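Section 3: Drawer and tidy-up tasks
Rokix Mobile Arm – Set-up Guide for Household Trials

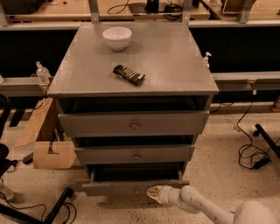 Fig. 3.1 Three-drawer cabinet with all drawers partly open; gripper at the bottom drawer.

3.1 Purpose
This section covers the drawer-closing and put-away tasks in the Liem task library. Both are rated "supervised only". The arm can close a light drawer on its own under the conditions given below. It cannot yet be relied on to tidy an unfamiliar room, and the ratings in Table 3 should not be read as a claim that it can.

3.2 Before you start
1. Place the cabinet on a level floor. Check that it does not rock when pushed at the top.
2. Pull each drawer out by hand and push it back. A drawer that sticks for you will stop the arm.
3. Leave the drawers empty for the first run.
4. Put one or two light items on the cabinet top, such as a bowl or a wrapped chocolate bar.
5. Start the Lusholm controller and wait for the steady green light.

CAUTION: Keep hands and feet clear of the drawers while the arm is powered. The force limit does not prevent pinching.

3.3 Closing the drawers
1. Select Tasks > Furniture > Close drawers.
2. Enter the number of drawers (3 for the cabinet in Fig. 3.1).
3. Set the push force to 29 N. Do not go above this value on painted wood.
4. Choose the order. "Bottom first" is the default and suits cabinets where the lowest drawer is out the furthest.
5. Press Run. The gripper moves to the drawer front and pauses before contact.
6. Confirm contact on the handset.
7. Repeat steps 5 and 6 for each remaining drawer.

Note: The gripper must meet the front panel near its centre. If it comes in too low, it may pass under the drawer – press Hold, raise the target by 10 mm and confirm again.

3.4 Putting items away
1. Open the top drawer by hand. Opening by the knob is not supported in this release, as small round knobs slip in the grip too often.
2. Select Tasks > Objects > Put away.
3. Mark the item on the handset view, then mark the drawer.
4. Press Run and keep a finger on Hold.

Note: In the Allirholm trials the arm closed a drawer fully in 100 of 134 attempts. Most failures were drawers left slightly open, with no fault reported. Check each drawer by eye after the run.

3.5 If the task stops
E3 – Drawer not found. Improve the lighting on the drawer fronts and rescan.
E7 – Force limit reached. Look for an obstruction. Do not raise the limit.
E9 – Item lost. Press Hold, pick up the item by hand and restart from 3.4, step 2.

Section checked by Yoga Menon, June 23, 2024. Table 3 is due for revision in December.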